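Leave the table bare

Everyone wants a runner on it, a bowl, a candle. Why. Pale wood with a grain that wanders about a bit is enough to look at over breakfast.

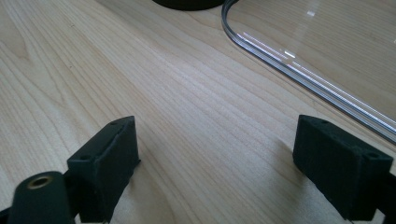 Engelbert Eder wrote back that a bare table is a ringed table by February, and he'd sooner have a cloth than sand the thing every year. Fair. But rings are fine - mine has 7 and I still eat off it. A cloth just hides teh wood you paid for. Mine was 190 second hand, Saturday market. No coasters either.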